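November 29, 2023

Notebook, bench 2, hand-held pair

Fault entry. Left and right grippers disagree on opening width after warm-up. Writing it all down now while I remember the order of things, as the last entry on this (the short one in the Dorau log) left out half the checks.

Symptom first. With both grippers fully open, the width readout should sit at the same number on each unit, give or take the usual jitter. It did at the start of the morning. By the middle of the session the right unit was reading 16 counts low at full open, and when closed on nothing it went past zero and came back as a small negative. The logger treats a negative as "closed" and carries on. It does not raise a flag. So for part of the session we were recording right-hand widths that were wrong, and the screen looked fine the whole time.

How it was found: the replay check. I ran a segment through the viewer on the Bresex machine and the right jaw in the model was drawn too far closed before the fabric was even in it. I first took that for a viewer bug because we had one like it earlier in November. Reloaded, same result. Pulled the raw file and the offset was there in the numbers.

Stopped collecting at that point. Nothing went back on the bench until the following was done.

1. Power off both units, power on, zero both with the jaws closed by hand. Offset gone on the right unit.

2. Open and close each one 26 times without any load, full stroke, at an easy pace. Left unit fine. Right unit fine.

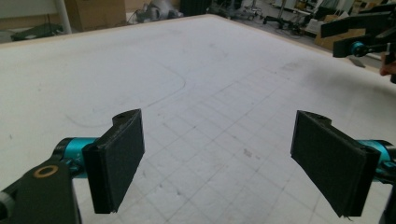
3. Repeated on the right unit with a firmer squeeze at the end of each close. Offset came back before the end of the run, and it came in one step. It did not creep. That matters, as a creep would have pointed to temperature and a step points to something slipping.

4. Swapped the encoder cables between units. Fault stayed with the right unit. So the cable and the reader board are cleared and it's in the unit itself.

5. Took the cover off the right unit. The set screw on the encoder hub was loose. I could turn the hub on its shaft with a fingernail. There was a faint ring on the shaft where it had been rubbing, so I don't think it came loose today.

Cause, as far as I'm willing to write it: the hub set screw was not locked after the Arnton parts went in. The build sheet has a line for thread locker on the arm screws and no line for the hub. Whoever does it from memory remembers or doesn't. I checked the left unit as well and its screw was tight, but there was no thread locker on that one either.

Fix done today: cleaned the shaft, lined the hub up again, set screw in with the medium-strength stuff, left it over lunch. Same on the left unit. Paint mark across hub and shaft on both so any slip can be seen with the cover off. Then 400 cycles on the right unit with a firm squeeze, in four blocks with a zero check after each. No step. Left unit got fewer, I ran out of patience and the readings were flat.

After that, back to the textile task with both units, because no-load cycling doesn't put much on the jaws and this fault wanted a squeeze to show up. The sock task is a good one for it. One gripper holds one end, the other takes hold further along, and both sides end up closing on something soft with a bit of pull. If the hub is going to move it should move there.

Notes from those runs:

The right unit held its zero through the whole set. Checked between every few runs at first, then at longer gaps.

Width on a single layer of knit and width on a folded bunch are well separated now on both units. In the bad data from this morning the right-hand "bunched" reading sits almost on top of the left-hand "single layer" reading, and anything trained on that would learn nonsense. This is the reason I don't want to patch the morning files by adding a constant - the step happened partway through and I can't say to the sample where.

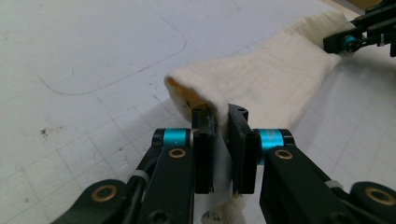
Squeeze force is still by feel. The Kauppinen people asked for a force number and we don't have one. The closest we can offer is width at contact against width at hold, and that depends on how thick the thing is and who's holding the trigger. I'd leave it out of the report.

Finger pads on both units: worn but usable. I want them changed before the next long block, and changed as a pair per unit. If only one pad is new the center of the grip shifts, and the tool point in the calibration file is then off by whatever the difference is. We did that once and spent a day looking for a camera problem.

Cable check while I was there. On the unit I had apart, the encoder cable was tighter than I like at full open. Gave it a little slack and re-tied it. Probably unrelated, but a cable that tugs on a connector 900 times a day gives you the next fault.

Status of the data:

Files from before the first bad zero: keep.
Files from the first bad zero up to the stop: pulled out of the shared folder and put under "hold". Do not train on them. The left-hand stream in those is good, but the two streams are used together everywhere downstream, so half a good file is no use to anyone.
Files after the repair: keep, tagged "post-hub" in the session name.

Changes wanted:

Logger has to stop on a negative width. A warning on screen is not enough, both hands are busy and the screen is behind you half the time. I've asked for a beep plus a hard stop. Until it's in, zero check every 15 minutes by the bench timer, written on the sheet with the reading, not just a tick.

Add the hub screw to the build sheet, with thread locker and paint mark. I've penciled it into the paper copy. The version on the Dorau drive still needs it.

Look at the spare unit. It was built from the same sheet, so assume it has the same fault until the cover has been off. There's a tag on the handle saying so.

Open question: whether the Arnton hub bore is a touch oversize. The screw was loose, that much is plain, but the hub also had more play on the shaft than I expected with the screw backed right out. Need to measure bore and shaft properly with the good micrometer. If it's oversize, thread locker only buys time and we need a clamp hub.

Next session: right unit zero check first thing, before anything is picked up. Cover off again at the end of the day to look at the paint mark.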